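Category: Laundry cell > Known problems
3 min read

Why did the arm keep squeezing after the stop command?

The gripper held its close command for 5 seconds past the stop. Skarkico calls this a "soft hold." I call it a fault. The two-arm cell was sorting garments out of a basket at the time.

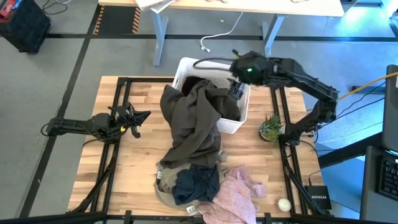 Demetrio Requena wants it on record that a soft hold on cotton is one thing, and a soft hold on a sleeve with an arm in it is another.

Was it bad vision?

That was the first theory. Piled fabric is hard, and mesh is supposed to be harder. I'm not convinced, as the log shows a good grasp each time.

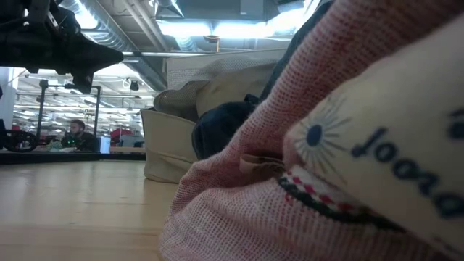

Pink and white mesh close up, tabletop behind.

Didn't the update fix it?

Release notes say so. We ran 300 towel picks on the new version and the late release came back in two of them. Terry cloth bunches up between the fingers, and

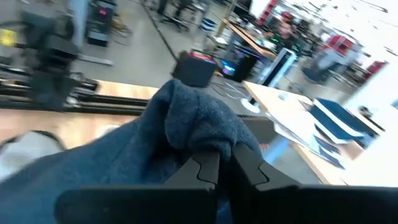

the force reading stays high enough that the controller seems to think it still has work to do. That's my guess. Skarkico hasn't offered a better one.

Can I keep running mine?

Keep hands out of the cell until power is cut. The stop button alone isn't enough, whatever the manual says.

Do tags and cords matter?

Support says no. I'd like to see their test. 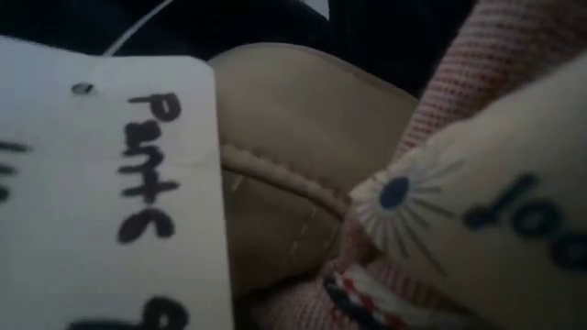

Handwritten tag on string, with a twisted cord lower right.

Comments

Nuria Urquijo: Two in 300 is not "fixed."

Anitha Iyengar: Same hold here, wool socks. Ticket open since March.

Teresa Loureiro: Which version were you on before the update?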